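Cable coils and grippers: what our June jam taught us

I love packing days at Skidell, even after this one! We had the arms putting coiled leads into mailer boxes, and on run 7 a loop slid down into the finger linkage. The jaws stalled and the motor kept pushing for about 2 seconds before I reached the stop.
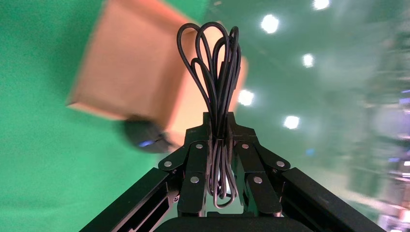

Coiled cable and a flat cardboard mailer, one job each.

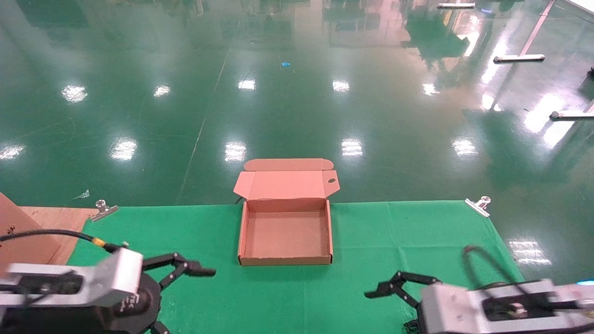
Tips for your own workshop:
Hit the stop before your hands go anywhere near the fingers. Every time!
Tie each coil in two spots, so stray loops can't wander.
Set the grip force low and work up. Crushed insulation is a fire risk, and a pinched lead goes in the bin.
Clip your work cloth down at the back (binder clips are brilliant).

Khang Bùi: Good tips. I'd add checking the arm's own cables too. Ours rubbed through at the elbow and the whole thing dropped.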